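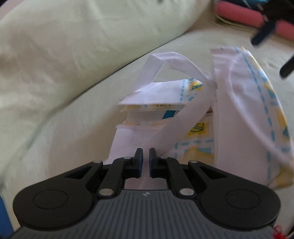

Dorota Bielecka

Household Textiles, Evening Course
Session 4: Bags, handles and seams

Notes for those who missed the session, and for anyone whose handwriting is as bad as mine. Bring these with you next time, along with one shopping bag from home. It doesn't matter what state it's in.

1. What a tote bag is made of

Most of the cheap totes in circulation are either woven cotton or non-woven fabric. Woven cloth has threads running in two directions. Pull a corner on the slant and it gives. Non-woven fabric is made from fibres pressed or bonded into a sheet, so there is no grain to speak of and a cut edge doesn't fray. It does crease, and old fold lines tend to stay in it.

Do not iron non-woven bags on a cotton setting. Many are polypropylene and will shrink or melt. If you must press one, use the coolest setting and a cloth between. Olga Lagos ruined the sole of a good iron this way and has given permission for me to say so.

2. Handles

Handles fail before the body does. Look at the place where the handle joins the top edge. A single row of stitching will pull through the sheet along the needle holes, like a stamp tearing off. A stitched box with a cross in it spreads the load. If your bag has only the single row, add the box now, before it goes.

Wide straps are kinder to the shoulder but they twist, and a strap stored twisted will carry twisted. Lay the bag on a flat surface, run each handle through your fingers from one end to the other, and only then fold.

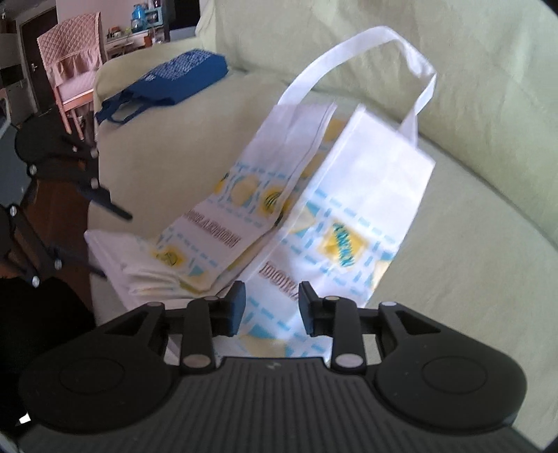
Printed bags need a bit more care. Fruit patterns, lettering and blocks of yellow and blue sit on the surface of the fabric and will rub off along a sharp fold. Fold on plain areas where you can, and keep the lettering to the outside of the bundle.

3. Folding

Close the opening and smooth the sides.
Lay both handles down over the body.
Fold into thirds lengthways, then roll from the bottom.

The roll should stand up in a drawer. We tried this with the Enell bags and the Bundness ones. The Enell rolled tighter; the Bundness sprang open and needed a band.

4. For next time

Cut two handle strips, each 70 cm long and 4 cm wide when finished. Practise the stitched box on scrap until the corners meet. The room is open from 14 minutes past the hour — the bus timetable again — and we finish at the usual time.

Thread is in the Gajewski tin. Please wind it back on.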